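How to set up the bell pick in the simulator (Stataner robotics club, task 2)

Right, so you've got the sim installed and the arm moves when you press things. Lovely! Time to make it pick something up. We use hand bells at club as they've got a nice obvious handle and they're surprisingly fussy (you'll see).

1. Open the Cinby room file and load the chest of drawers before you load any bells. If you do it the other way round they drop straight through to the floor, and yes, I've done that more than once.

2. Put the big bell near the middle of the top and the small one further back. Leave a proper gap between them, or the fingers will clout the small one on the way down.

3. Set the top of the chest as your zero height and type in 175 mm for the hover. Send the arm there and stop. Don't close anything yet!

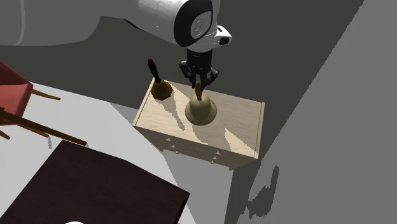
Hover pose over the big bell, fingers slightly open.

4. Now orbit the view and check from the side as well as from above. From one angle it always looks lined up, and then you swing round and you're miles off. Nudge x and y until you're happy.

5. Drop the speed to 30 per cent, lower the arm and close on the handle. If the bell tips, you've come in too low and caught the crown, so go up a touch and have another go.

6. Lift slowly, hold, and save your run in the Bivier folder with your team name on it.

My own settings are in preset 118 if you get properly stuck, but do try it yourself first. Once the big bell works, have a bash at the small one. Its handle is much taller, so you'll need a new hover height.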